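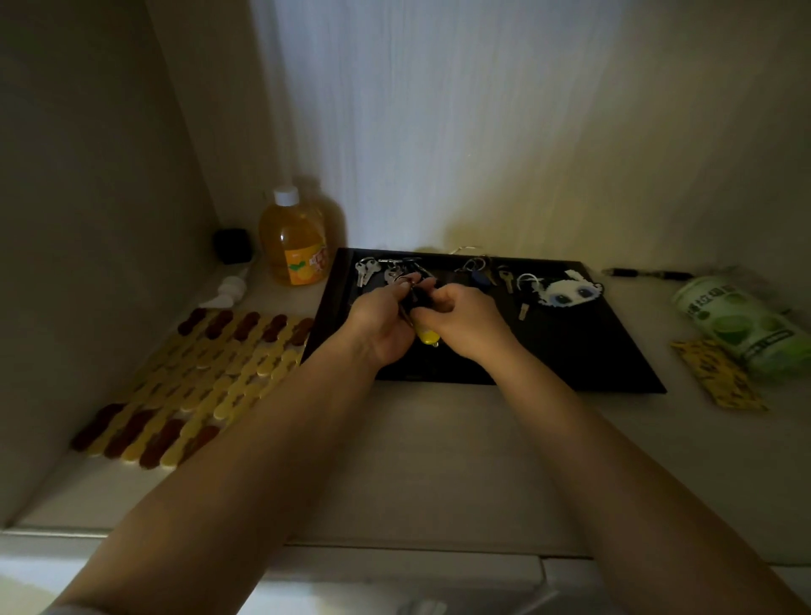

Wondimu Wako asked, on the first draft of this card, why the keys were not given a split of their own, given that every method we tried loses most of its accuracy on them. They now have one. The rest of the card has been revised to match.

Jerkar: a data card for bimanual handling of small linked objects
Version 2, March 2020

Summary

Jerkar is a set of 1000 first-person recordings of two-handed work on small household objects that hang together: keys on rings, cords, tags, fobs, charms. It was built to test Gatance, our method for predicting which hand holds and which hand moves over the next short window. The recordings can be used without Gatance.

Contents

Total recordings: 1000
Usable after review: 904
Keys split (held out): 311, all drawn from the usable set
Training and validation: the remaining usable recordings

The recordings that failed review stay in the archive under rejected/ with a reason code. Most were dropped for clock drift between the video and the hand pose track. Please do not train on them and report the result as Jerkar.

Setting

All recordings were made at shelves, drawers and cabinet niches. Clutter was left in place. A typical keys recording has several sets on a tray, with bottles, packets, a pen or other ordinary items on the same shelf. Labels on packaging may be in Chinese. Some label text is blurred; annotators were told to ignore packaging text in all cases.

Annotation

Each recording carries three tracks.

role: per hand, one of hold, move, idle, both. "Both" is used when a hand keeps its grip on one part while shifting another with the fingers.
contact: the part touched, from a closed list (ring, blade, fob, tag, cord, charm, other).
link: which parts belong to one connected object.

The link track is the expensive one. A ring with a fob on it is one object with two parts, and a pinch on the ring constrains the fob without fixing its pose. Annotators marked links from the full recording, so a link may be labeled at a time when it cannot be seen. If your model works on single images, use link_visible instead. It is a subset of link and was labeled one image at a time.

Method, in brief

Gatance takes the last few images and the hand poses, builds a graph over visible parts, and predicts role and contact for each hand. Edges in the graph are soft. The network may revise an edge when a part moves against the prediction – a tag that stays on the tray while its supposed ring is raised, for instance. Fernico, the baseline included in this repository, uses the same image encoder with no graph and treats each part as a free rigid object.

Results

Full tables are in results/. In short: Gatance is ahead of Fernico on role prediction in every split. On contact prediction the two are close for cords and tags, and Gatance is ahead on keys. Neither is good on keys in absolute terms. The common failure is assigning a blade to the wrong ring when two sets lie near each other and both have silver keys. A second failure is role swapping when the forearms come in from opposite sides and the fingertips meet over one bunch. We have no fix for the second.

The results in version 1 used a random split, with recordings from one shelf on both sides of it. Those numbers are too high and should not be cited. The current split is by shelf.

Known limits

Hands only. There is no force or touch signal.
Lighting falls off toward the sides of most niches, and pose quality falls with it.
Thin wires and cords are under-segmented. Alvarado, the mask tool we used, tends to break a looped cord into pieces; these were joined by hand in the keys split only.
Left-handed and right-handed operators are not balanced. See operators.csv.
Key blades are visible in many recordings. The data license forbids any attempt to copy or decode them.

Files

video/ – one file per recording
tracks/ – role, contact, link, link_visible
splits/ – lists by shelf, plus keys.txt
results/ – tables and per-recording scores
rejected/ – archive only

Planned

A May release will add joined cord masks for the training recordings and correct the contact labels for charms, which were coded as fob in part of the set.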